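About Zivow

Zivow produces captions, transcripts and episode metadata for podcast networks and regional broadcasters. Files come in as finished audio or video and go back with timed text, chapter marks and a rights sheet. The company has 55 employees and one office, in Festthorpe.
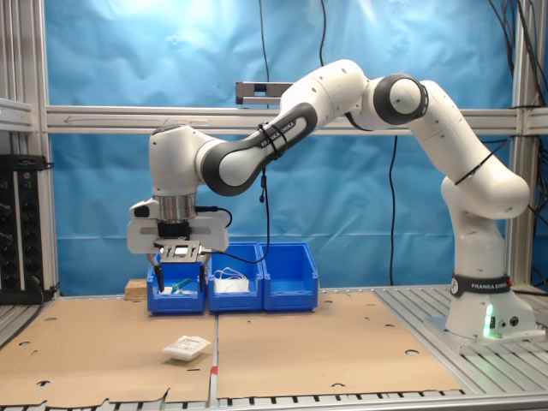 Most clients publish weekly. The standard turnaround is one working day for episodes under an hour, and rush jobs are accepted until 3 p.m. In the last contract year we processed 1328 hours of program material for 216 shows.

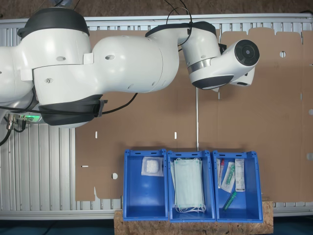
White robot arm over a flattened cardboard sheet

Every transcript passes through speech recognition, a human edit and a timing check. Speaker names are confirmed against the producer's run sheet - where no run sheet exists, we ask for one before the edit starts.
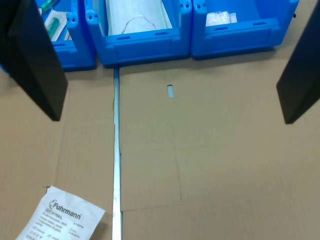 1 min read

Amparo Giraldo heads editing. Osaze Oyelaran maintains the ingest system, Plestov, which accepts WAV, MP3 and ProRes. Contracts and rights queries go to Teresa Cullinane.
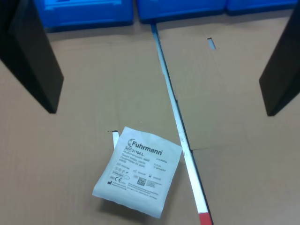
Working with us

New accounts start with a trial batch of up to 300 minutes. Style guides can be supplied by the client or taken from our house set, revised each September.

Recent
Chapter marks in long interviews
Plestov: changes to file naming
Farhad Khosravi on captioning live panels
Timing overlapping speech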